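Small weekly wants to print readers' school essays – how to handle advertisers and permission?

Posted in: Local newspapers and newsletters
Jul 30, 2021

Hello all. I help with a weekly paper in Arnmont. We print 3,000 copies and most of them are given free in shops. English is my second language, so please excuse me if some newspaper words are not correct.

Last April we made a special section with essays from the middle school. The pupils wrote on the subject "A place I would keep." Local businesses paid for the section, and each business had its name at the bottom of one page. It went well and we would like to do it again, but bigger. The first time we had 17 essays. Now the school offers us all the classes, and I am a little afraid of the work.

My problems are these:

1. One sponsor, a hardware shop, asked to choose which essay stands above its name. We said yes the first time because we did not think about it. Now two other sponsors want the same. Is this normal?

2. For permission we used one paper form which the parents signed. It speaks only of the printed paper. Our website is made with Mastix and everything in the paper goes there automatically. Do I need a second form?

3. Some essays were 60 words and some filled two pages. The editor cut the long ones and one mother was quite upset. How do you cut a child's text in a fair way?

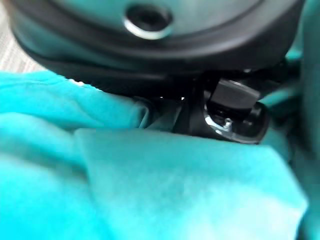
Replies

baigate_editor

We have done a section like this in Bai for several years, so I can tell you what we do.

Sponsors: no, they don't choose. We sell the page before any essay is written, and the rate card says that the newspaper places all editorial material. If a sponsor asks, we show them that line. One left the first year and came back the next. You already said yes to one shop, so I would call the owner before the new section is sold and tell him the rule is the same for everyone this time. Do it by phone, a letter would feel cold after you were friendly about it.

Permission: yes, change the form. You don't need two papers. Put two boxes on one page, one for print and one for the website, and a third line where the parent can ask for first name only. Some of our parents tick print and leave the website box open – we treat an open box as a no. You will need a way to stop the automatic upload for those essays. I don't know Mastix, but in our system a story can be marked "print only."

Length: give the school a limit before the children begin. The teacher then helps with the cutting and you only correct spelling. If something is still too long, send it back and ask the child which part can go.

For the amount of work, set the school deadline three weeks before printing. You will get half of it late anyway.

godixreader

We used Godix for the forms at our club newsletter and it was fine, parents could sign on the phone. Not free, though. Paper is OK too if somebody keeps it in a folder.

I don't see the problem with the hardware shop. He pays, let him pick. It is a school essay, it's not an investigation.

slow_press

I disagree with the reply above about the sponsor. If he can pick, then some child is the one that no business picked, and the children will find out in one day. Small town.

About the April essays which are already online: check those too. Your old form was only for print, so I would take them down now and ask the parents again. We had 2,391 old pages on our site when we did such a check, and it took a long time, but yours is one section and you can finish it in an afternoon. Write to the parents through the school office. Most will say yes, and the ones who don't answer stay offline.

One more thing on cutting. We print a small line at the start of the section that says some essays were shortened for space. It did not stop every complaint, but it helped.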